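A visit to the Kwiatkowski concertina and bellows works, Temby

Posted 26 Mar 2025

I had wanted to see the Kwiatkowski works since buying a second-hand concertina that had one of their labels glued inside. They take visitors on a few mornings each year, outside their busy season, and you have to write to them beforehand. I wrote in February and got a reply with a map and a note saying to wear flat shoes.

Temby is a small town with one long street. The train from Zesham takes you most of the way and a bus does the rest. The works is behind the old chapel, up a lane that is steeper than it looks on the map. There is no sign on the front, only the name painted on the letterbox. I walked past it twice.

The tour began in the store room, where the card and leather are kept. Bellows are made mainly of card, which surprised a couple of people in our group. It comes in large sheets and is left flat on racks for some weeks before it is cut, so that it gets used to the air in the building. The leather is kept in drawers by thickness. The thinnest goes on the corners, where the folding is hardest, and we were each given a scrap to stretch between our fingers.

Cutting is done on a hand-operated press bought from a firm in Veltau that has long since closed. The die for each size of instrument hangs on the wall with a number stamped on it. Some of the dies are older than the building. After cutting, the cards are hinged together with linen tape, then the leather gussets go on, then the outer strips. Every join is glued by hand with a brush. The glue pot has a lid with a notch filed in it for the handle, and the brushes are trimmed down until there is almost nothing left of them.

A six-fold bellows for a small concertina takes 2 days of work, but that is spread over a longer time to let the glue set between stages. Accordion bellows have many more folds and are made on a longer bench at the back, where there is also a press for squeezing the finished piece overnight. The works makes 12 accordion bellows in a normal month. Repairs take up at least as many hours as new ones.

Testing was the part I liked best. The bellows is closed up with a blank board at each end, opened out, and left to hang from a hook by the top board. If it is sound it comes down slowly. If there is a leak it drops, and then someone has to go along each fold with a strip of tissue paper to find where the air is getting out. We watched one pass and one fail. The one that failed had a pinhole in a corner gusset that I could not see even when it was pointed out to me.

Each new bellows is also opened and closed 1,000 times before it is sent out. This used to be a job for whoever was the newest person in the building. A small motor does it now, and it makes a steady wheeze that you hear all through the upstairs rooms.
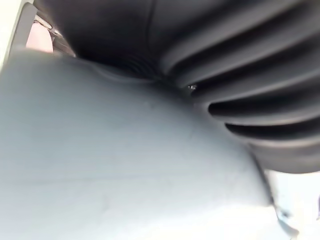
We were asked what people at home do to damage their bellows. Damp is the worst thing, followed by storing the instrument on its side for years with the straps undone. Moths will eat the felt but leave the leather alone. The advice was to keep it in its case, closed, away from the radiator, and to play it often. If the folds have gone stiff, open them gently a little at a time over a few days and do not pull.

The tour ended in the front room, where you can buy straps, reeds and offcuts of leather. I bought a strap and a bag of offcuts. There was tea in an urn and a plate of plain biscuits. The toilet is across the yard and the key is on a hook by the door.

A few practical points. The visit lasts the whole morning and you are standing for nearly all of it. The stairs to the upper rooms are narrow, with a rope for a handrail. Payment is cash only. The bus back to the station leaves from outside the chapel, and the next one is a long wait, so check the timetable before you start choosing straps.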